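Vandby Photo Workshop: call for participants, fall still life residency

Do you spend your evenings moving a lamp two inches to the left and then moving it back? Then we would very much like to hear from you. Starting in October, the Vandby Photo Workshop is opening its studio floor to 5 photographers who want to spend a long, unhurried stretch working on still life and tabletop pictures, with good company close by and a pot of coffee usually on the go.

You don't need a degree, a website or a fancy camera. Past participants have come to us from wedding work, from newspapers, from nursing and from a bakery, and one of the loveliest portfolios we ever hung was made entirely with a secondhand lens and a bedsheet. What we look for is patience, curiosity and a subject you can't quite leave alone (pears, keys, your grandmother's thimbles, anything at all).

Each participant gets a shooting bay of their own, use of our shared lights and backdrops, a $1000 materials stipend and a key to the print room, where the big Trenitz printer lives. It's a slow old thing, but the blacks are beautiful and we have all grown very fond of it. There is a group critique every week at 4 p.m., and it does tend to run on into supper. You're welcome to bring unfinished work, or work you've fallen out of love with.

At the close of the residency we put on a group show at the Brellberg Gallery, just down the hill from us, and we print a small catalog in an edition of 448 copies. You keep all rights to your pictures. Lambrechts Framing is giving us a generous discount on frames for the show, and we'll walk you through mats and glass if that side of things is new to you.

To apply, please send us eight to ten photographs, a page about what you'd like to work on, and a line or two telling us when you're free. Prints are fine, and so are files. The mailing address is Vandby Photo Workshop, P.O. Box 1821, and anything mailed to us will be returned if you enclose a stamped envelope.
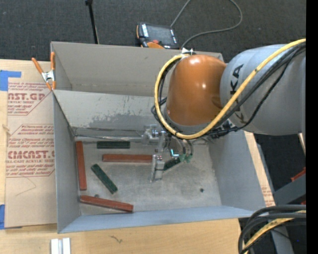

We read every application ourselves, so please allow us a few weeks to write back. If you have a question about access, parking or bringing a large prop, put it in with your application and we'll answer it in our reply.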